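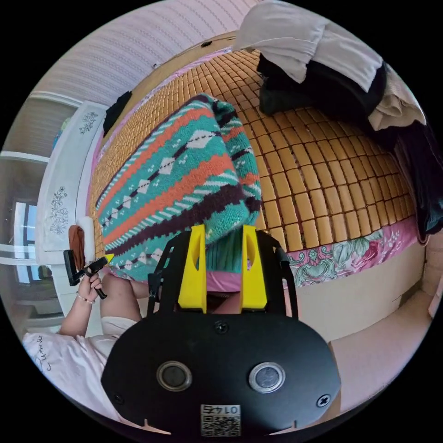 Progress report: the Cukgate knitwear and bedding store
Prepared by Jannik Hamann for the Venero small grants panel
2024-06-24

Dear all,

Thank you again for the grant, and for being so patient while I got this written up. You gave us £800 in December to help people at Cukgate look after their winter woollens through the warm months, and I'm glad to say £400 of it is still in hand.

Folding

Most of our time this spring has gone on folding, which sounds a small thing until you try it with a thick patterned jumper. We have settled on doing it on the bed, on top of the bamboo mat, as the mat gives a firm surface and the knit doesn't sink into the bedding. The teal and orange sweater has become our favourite practice piece – the bands make it easy to tell whether a fold is straight.

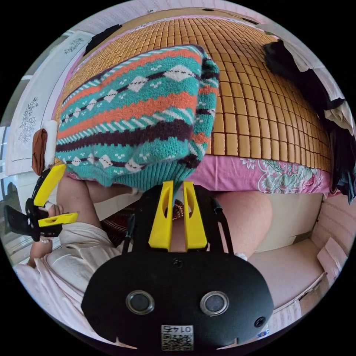 Rolling is still under discussion. A roll takes up less of the drawer, but several people felt it was unkind to ribbed cuffs and hems, and I rather agree with them. We have written up both ways in the leaflet and will let households choose for themselves. The first 100 copies came from Trustatine and were all gone within the fortnight, so another 100 are on order.

Laying out

The step people skip is laying the garment flat before they begin, sleeves out, neckline at the top, and then bringing in one sleeve at a time. I skipped it myself for years! 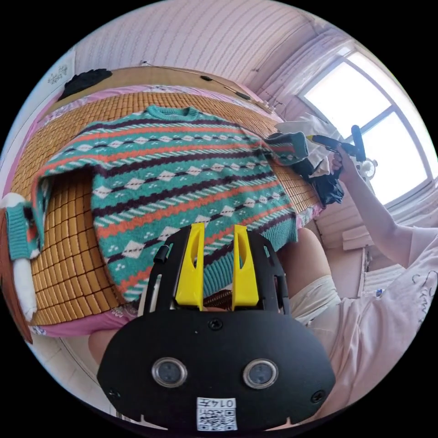

It does need a fair bit of room, and in the smaller bedrooms the bed is really the only place for it. Clothes waiting their turn can go in a pile to one side.

Still to do

The storage bags from Zheng are late, and I'm chasing them. Once they arrive we can start on the cardigans and the heavier blankets – I'd hoped to have begun those by now. I will write again when the bags are in and the second leaflets have gone out.

With warm thanks,
Jannik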